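Storing flower long term — jars, bags, humidity packs?
Forum > Home use > Storage and handling

canopy_left
Joined the medical program in my state last December and I finally have more than a week's worth of flower in the house at one time. The dispensary I go to (Junumon, the one by the highway) sends everything home in pop-top plastic tubes. By the time I get to the bottom of one it crumbles to dust when I touch it. I'm in a dry climate and the heat runs all winter.

What are people using? I don't want to spend a lot. I keep seeing the Lobo jars with the gasket lid, but they want 24 dollars for one.

mudroom
Mason jars. Wide mouth pints. You can get a case for less than one of those Lobo jars. Keep them in a cupboard away from the stove.

Fill them most of the way. If you have a quarter inch of flower at the bottom of a quart jar, that's a lot of air.

terp_ledger
Mason jar plus a 62 percent humidity pack. Change the pack when it goes stiff. I've been doing this for years and have no complaints.

oldbellows
I'd skip the packs. I tried them for most of a year and everything I put in with one came out smelling like less. Texture was fine, smell was flat. If the flower was cured properly and the jar seals, you don't need to add anything.

terp_ledger
I've heard that a lot and never noticed it myself. What size pack were you using? If you put one of the big ones in a half pint it could be too much.

oldbellows
The small ones. One per jar. I did two jars from the same batch, one with and one without, and opened them a month later. My wife picked the one without as the stronger smell and she didn't know which was which.

terp_ledger
One test with two jars isn't much to go on.

oldbellows
It's what I've got. Where do you live? It was already humid enough at my place that I probably didn't need them. OP might be different.

canopy_left
High desert. Humidity in the house was 19 when I checked this morning.

oldbellows
OK, then I'd use a pack. I still wouldn't in my house.

mudroom
19 is rough. Yes, use a pack, and don't leave the lid off while you grind.

quietporch
Whatever you use, keep the original label. My state wants it in the labeled container if you have it in the car, and I think a lot of them do. I tape the label to the outside of the jar and put the tube in the glove box if I'm going anywhere. Check your own state's rules on this, don't go by me.

Also the label has the package date. Junumon stuff can sit on the shelf a while before you buy it. Ask to see the date before you pay. The last eighth I got there was dry the day I opened it, and no jar is going to fix that.

canopy_left
I never thought to look. Just checked and the one I have now was packed five months before I bought it.

quietporch
There you go. Citimia is a bit farther out but they turn things over faster. They'll tell you the date on the phone if you ask.

slowmercury
Freezer? I've seen people say vacuum seal and freeze.

mudroom
I wouldn't for anything you're going to be opening. The little frosty parts get brittle and knock off when you handle it cold. If you do freeze it, let the jar come up to room temperature before you open it or you'll get condensation inside.

slowmercury
That's for a stash you don't touch for six months, though. I have a bag in there now from a sale and I'm not worried about it.

mudroom
For that, maybe. OP is talking about a couple weeks' supply.

terp_ledger
Fridge is worse than either. Temperature goes up and down every time somebody wants milk.

canopy_left
Went with the pint jars and the small packs. I ran the jars through the dishwasher and I'm letting them air out until tomorrow before anything goes in. They're going on the top shelf of the pantry, in a box with a latch that locks. We have a nephew who stays over.

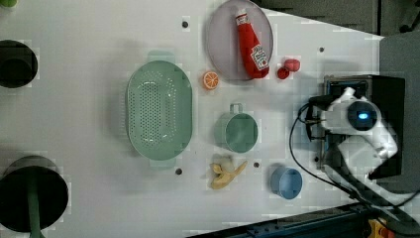 Table this afternoon

quietporch
Good call on the locking box. Make sure the jars are bone dry, lids too. Water hides under the band.

oldbellows
Put the date on each one. Masking tape and a marker is fine.

karst_and_co
Coming in to say the Karisari tins are decent if you don't want glass. Light can't get in at all. The lid on mine loosened up after roughly 50 openings and I moved it to holding rolling papers, so maybe that's not a recommendation.

terp_ledger
Tins never seal as well as a jar in my experience. Papers is a good use for it.

canopy_left
I'll stay with glass for now. One more question — do I need to burp these like people do when they're curing?

mudroom
No. That's for fresh flower that still has moisture to lose. Yours is already cured. Leave it shut.

oldbellows
Agree with mudroom. Open it when you need some and close it again.

canopy_left
Thanks. I'll check back in 3 weeks and say how the packs are doing.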